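Keeping paper cups tidy and clean at home and in the workshop

May 25, 2021

We drink a lot of coffee and tea in our house, and in summer a lot of water with ice, and when my wife's family comes over there are never enough glasses. So we keep paper cups. For a long time they lived in their plastic sleeve on top of the fridge, and every time I opened the sleeve it tore a little more, until the cups were rolling behind the microwave with the dust. Below are the habits I have now. Some I learned by myself and some from Aníbal Flores, my neighbour, who ran a small lunch counter for many years.

Choose the container before the cups

Take your cup with you to the shop. I did not do this the first time and I bought a very nice box which was two fingers too narrow. A round container with a wide mouth is good for small cups, as you can lay it on its side and take the cups from the front. A tall narrow tube is better for large cups, but then you must keep it standing or fix it to the wall.

If the container has a lid, check that you can open it with one hand. In the kitchen the other hand is usually holding the kettle.

Wash it first, also when it is new. Warm water, a little dish soap, rinse well, and then leave it open overnight on a towel. Paper takes the smell of everything. I once put cups into a tin that had held curry powder and my coffee tasted of it until September.

How to pack them

Keep the cups nested in short stacks. Long stacks bend in the middle and the cups inside get stuck to each other. Put the first stacks along the bottom and the sides of the container, and then fill the centre. They should touch but you should not need to push. When you push, the rims go oval, and an oval cup leaks at the lip when you drink.

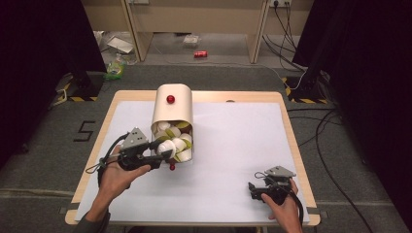 Take the cups one at a time and pull straight, in the same direction as the stack. If you pull up or to the side, the neighbours come also. When a cup does not want to come, hold the rim with two fingers and turn it slightly to break the grip, then pull again. Please do not squeeze it in the middle. Aníbal says that most cups in his shop were lost in this way, by customers in a hurry.

When you see that the group is becoming loose, move the remaining stacks together or put in new ones. Old cups go to the front, new cups behind. With food everybody knows this rule, but with cups people forget it, and the ones at the back turn yellow.

Where to put the container

Far from the stove and the sink. Steam makes the paper soft and the bottom seam can open. A shelf at the height of your chest is the best place if you have no small children. If you have them, put a few cups lower, so they will not climb for them.

A round container on its side will roll if the shelf is not level. I cut a strip of the rubber mat which people use under carpets and laid it under mine. It cost me 3 dollars and there was enough left for the cutlery drawer.

In the workshop

Here the enemy is sawdust. My brother-in-law Lambros Kalogeropoulos keeps his cups over the bench with the opening turned to the wall, and he takes the whole container down when he needs one. It is slower, but his cups are clean. He also uses them for mixing glue and for sorting screws, and for this he has a separate stack with a pencil cross on the bottom. I recommend the cross very much. Glue cups and drinking cups should never meet.

How many to keep

We buy sleeves of 30 and keep two sleeves at home. Once I found a carton of 3,000 at a restaurant clearance for a very good price and I was proud of it for one day. Then it stood in the hallway, then in the garage, where it got damp, and more than half went to the bin.

Next time I will write about lids and straws, which are a bigger problem than the cups in my opinion.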